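Benduswood robotics club takes its folding project to Sellesside

Thursday, October 15, 2026

We've got some news from the Benduswood student robotics club, and I've been itching to share it! Our laundry project, which we call Presum, has a place in the Sellesside student challenge next February. The task sounds easy: take a piece of clothing off a soft surface and fold it. It isn't easy at all – soft things never lie the same way twice, and a sofa gives when you press on it.

We've been at this since the start of term, and we have 679 practice runs saved so far. The plan is to reach 1,000 before we pack for Sellesside.
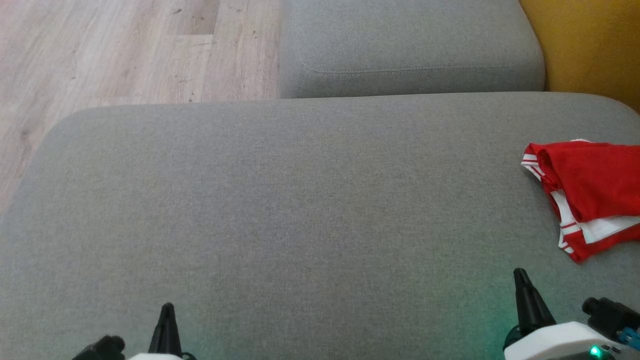 By Upadhyay, student lead, Presum project

The red kit with the white trim has become a bit of a favourite with us. Two arms means one can hold while the other folds, at least on paper, and most of our evenings go on getting them to agree about it.

We're holding an open evening before the challenge and there's room for 200 people, so do bring family and friends. You can have a go at driving the arms yourself (it's harder than it looks!). Places are free, and you can book through the Benduswood club page. Press are welcome too – just drop us a line first.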